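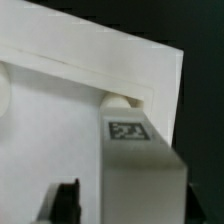

*Fig. 1. Wrist camera view, marker block against the white panel.*

# Project report: getting Rorov to find the block

Our team was me (Ruoxi Xue), Zeyu Meng and Yanling Jiang, and our project for the fall robotics class was called Rorov. The plan we handed in was that the arm would find a white block by its marker, line up with it, grab it, and move it to a spot we picked on the screen. Simple, right? We got most of the way there, and the part that ate our whole October was the lining up.

The hard thing about our setup is that it's white on white. The block is white, the panel behind it is white, even the pegs on the panel are close enough to white that our first detector (which just looked for edges) had no idea where one thing stopped and the next began. Zeyu spent a whole evening fiddling with thresholds before Yanling said we should just give up on edges and trust the marker. She was right and we were a little annoyed about it!

So, the marker. It's the little square black-and-white pattern on top of the block. The software finds its corners, and if you know how big the printed square is you can work out where it is and how it's tilted compared to the camera. We used the class library for the detection part and wrote the part that turns it into an arm move ourselves.

Look at Fig. 1 again and you can see what we were fighting. The marker is a bit blurry, and it's at an angle on top of the block. A person reads it fine, but blur softens the corners, and when the corners wobble, the angle we calculate wobbles way more. Our first version took one reading and went for it, and the gripper would come in twisted and bump the block. Now the arm stops, waits, takes 11 readings and uses the median. I wanted to use the average but one bad reading kept dragging it off (sorry, average).

We saved 3,000 frames from the wrist camera so we could test changes without hogging the arm, which we share with the Kotian team. The old code missed the marker in 551 of them. Most of those misses were frames saved while the arm was moving, so stopping first fixed a lot more than any of our clever ideas did.

For the final check we did 17 grabs in a row with the block moved by hand each time. Rorov got 14. Two misses were the gripper closing too early, which is my code and I know what's wrong with it. The third one we still can't explain, and Zeyu has a theory about the lights that Yanling doesn't believe.

Stuff we'd still like to do:

- use a bigger marker, or one on the front of the block too
- check the gripper angle one more time right before closing
- clean up the settings file, which has three different things called "offset"

Thanks to Minoru Murakami for letting us stay late in the lab, and to Zhuoran Lu from the Kotian team for swapping arm time with us the week before demos. Our code and the saved frames are in the class folder under Rorov, and the readme is up to date except for the calibration section, which Yanling is rewriting.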